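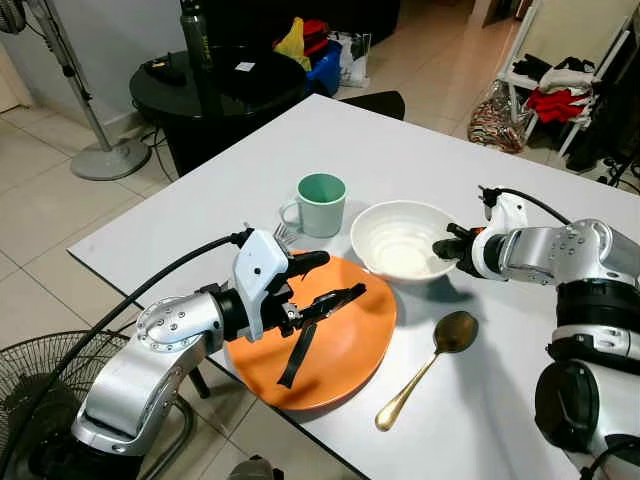 1/ The Okalach build has two arms, one pair of shoulders and, as of 11/06/2023, a job: clearing the dishes. I gave it this job so I'd have a reason to stop doing it myself. I now do the dishes and also maintain two arms.

2/ Parts list for the curious: two secondhand arms from a clearance at Ostness, a lot of cable, and 300 screws from Ifans in a bag labeled "assorted." They are extremely assorted.

3/ Gwenllian Parri did the wiring and would like it known that the cable loops are on purpose. Leave slack at the wrist or the wrist will go and find some.

4/ Anastasia Tsoukalas wrote the grip code in 30 lines and then spent 3 weeks on the comments. The comments are better than the code. One just says "bowls??"
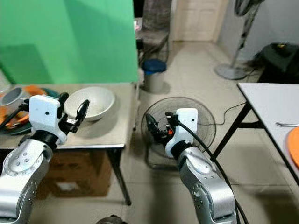 Two tables, two grippers, one white bowl.

5/ Bowls, by the way, are the worst. A plate you can get at from the rim. A bowl has a rim too, but it wants to tip, and once a bowl has decided on something you're just there to watch.

6/ Current settings, since people at the Clistley shop night kept asking: fingers fully open on the approach, slow down for the last bit, close until the motor current climbs, then stop. Do not keep closing. I owe my sister a mug.

7/ Forks are their own department. Flat on the table, a fork is basically a drawing of a fork. Laid across a plate it has some air under it and the fingers get a chance. Next up is trying that with a mug on the same plate, which Gwenllian calls "ambitious" in a tone I know well.

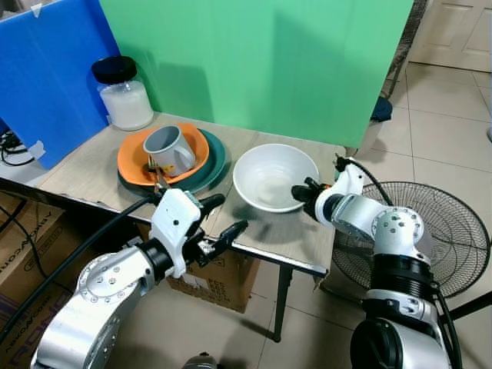

8/ Still to do: softer fingertips, a proper stop button on each side (the one we have is wherever I last put it), and zip ties. We own 6 zip ties. Last June we had a whole tub – no one is talking.

9/ If you've got a fingertip material that grips glazed ceramic and doesn't leave marks, replies are open. Please don't say hot glue. We've done hot glue.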